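2022-05-27
By Ruoxi Peng

People keep asking me whether a machine can tidy a kitchen drawer yet, and my answer is sort of, if you teach it properly! So let's do the teaching bit, using hand-held grippers and one empty tray.

Start by clearing the table – mugs, phones, the lot. Sit square to it, put the tray lengthwise in front of you and hold a gripper in each hand. Check that both cables have enough slack to reach the far end (I forget this every single time).

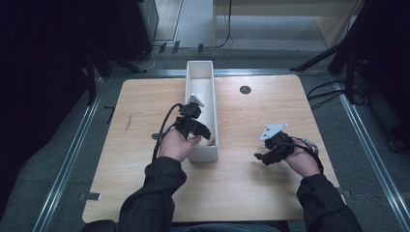 Now run the whole job slowly, once, with nothing to pick up. Then bring in the cutlery, four spoons to begin with, and do 10 goes before you change anything. Keep your elbows loose and don't fix a crooked spoon with your fingers, tempting as it is. Use the jaws, the way the machine will have to.

After that, shift the tray a little to one side and do another 12. My mate Issa Mahasneh skipped this step and his robot got very good at one spot on one table.

Forks are harder, by the way. I'm still working on those, and I'll write them up in August.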